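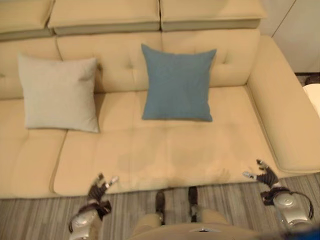 *Both arms at the front edge of the sofa, Nudwood test room.*

## Late release on contact: what we found and what changes

In November the sofa station at Nudwood was taken out of unattended running after a hand stayed in contact with a piece of knit fabric past a commanded stop. There was no injury and no damage to the upholstery. The station is back in supervised use with the limits listed at the end of this item. It will stay supervised until the replacement cable routing has been through a complete run.

### What happened

The task was fabric handling at seat height: reach, make contact, close, lift, release. During a contact phase the operator pressed the soft stop on the handset. Both arms should have held position and the hand should have dropped to its zero-force setting at the same moment. The arms held. The right hand kept its last downward force command for 400 ms and then released.

The operator noticed because the fabric rebounded visibly after the arms had already gone still. She logged it as "hand late" and carried on with the next trial, as the procedure at that time allowed. Two trials later it happened again, and she used the hardware stop and called it in.

The hardware stop cuts power to both arms and both hands. It worked correctly on that occasion and in every check made afterward. The fault concerns only the soft stop.

### Reading the logs

Rozália Čierny pulled the full Jireš record for the station, covering 3,883 contact events. Seven of them show a late release. All seven are on the right side, and all seven have the forearm rolled past the angle used for reaching over the armrest end of the sofa. None occur in the center of the seat, where most of the trials were run, and this is the main reason the pattern was missed.

In each of the seven, the sequence is the same:

1. The hand bus drops one or more frames while the forearm is rolled.
2. The Elholm hand controller stops receiving commands and continues with the last valid one.
3. The stop message is sent once, falls inside the gap, and is lost.
4. The controller's watchdog expires and the hand goes to zero force.

The 400 ms is the watchdog period. It had been set that long during early bench work, when the bus was shared with a video link and short gaps were common. The link was moved to its own line before the station was installed. The watchdog value was not revisited.

The arm controllers are on a separate bus and received the stop normally. That accounts for the arms holding still while the hand kept pressing.

### Cable

The bus gaps come from the cable. On the right forearm it loops around the outside of the casing, and at high roll angles the loop takes up its slack and pulls sideways on the wrist connector. With the arm powered down and a meter on the line, Čierny could open and close the circuit by rolling the forearm by hand. The connector shell had worn on one side. The left connector showed no wear.

The drawing calls for a strain relief clamp ahead of the connector. The clamp was missing from the right arm. Service notes show the forearm was opened to change a bearing, and the reassembly sheet has no line for the clamp — it lists the cover screws and the connector, and that is all. The sheet has been corrected.

### Why soft goods made it harder to see 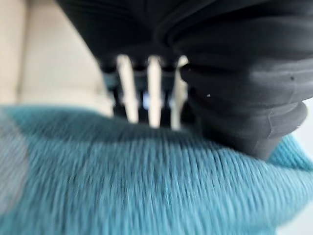
*Bellows finger pressed into the teal knit, with the prongs just over the fabric.*

On a rigid part, a hand that keeps pushing after a stop produces a clear force reading, and the force monitor trips. Knit is compliant. The tip sinks in, the yarn bunches around it, and the force rises slowly enough to remain under the trip level. With a seat cushion underneath there is still more travel before anything registers. In none of the seven events did the force monitor trip, and on the present settings it would not have been expected to.

The same applies to a person's sleeve or a forearm resting on a cushion. The force levels involved are low, and we do not think the late release could have caused an injury at the speeds used. The objection is that the stop did not do what the procedure says it does, and people at the station were placing their hands on the basis of the procedure. Several operators confirmed that they reach in to straighten the fabric as soon as the arms stop moving. Arm motion was being used as the sign that the whole machine had stopped, and in these events it was a wrong sign.

### Corrections made

- Right wrist connector replaced. Strain relief clamp fitted. Left side inspected, clamp present and tight.
- Hand watchdog reduced from 400 ms to 10 ms on both sides.
- Stop message now repeats until the hand controller acknowledges it. A missing acknowledgment triggers the hardware stop automatically.
- Any dropped frame on the hand bus is shown on the handset. Previously it was written to Jireš and shown nowhere else.
- Reassembly sheet revised to include the clamp, with a roll test at both ends of travel before the cover goes back on.

The shorter watchdog has a cost. On the first day with the new value the left hand released in mid-lift when the controller was busy writing a calibration table, and the fabric was dropped. Calibration writes are now blocked while a hand is closed. Expect some nuisance releases while the remaining cases are found, and report them. Do not lengthen the watchdog locally to get through a run.

### Still open

Cable routing on the right forearm is still external. Furosetti has a revised bracket in hand that would carry the cable along the inside of the joint and remove the loop, but the bracket has not been checked for clearance against the strap. Until it has, forearm roll on the right side is limited in software, and reaches over the armrest are to be done with the left arm or left out of the plan.

The force monitor thresholds for soft goods are also under review. A rate-based trip has been suggested. Čierny's view is that the existing logs are too noisy at low force to set one with any confidence, and that a short series with a load cell under the cushion should come first.

### For operators

Keep hands out of the reach area until the handset shows both hands at zero force. Still arms are no longer accepted as a sign of a completed stop.

A late release, or anything that looks like one, ends the session. Use the hardware stop, leave the fabric where it is, save the Jireš record and call Čierny before the station is powered up again.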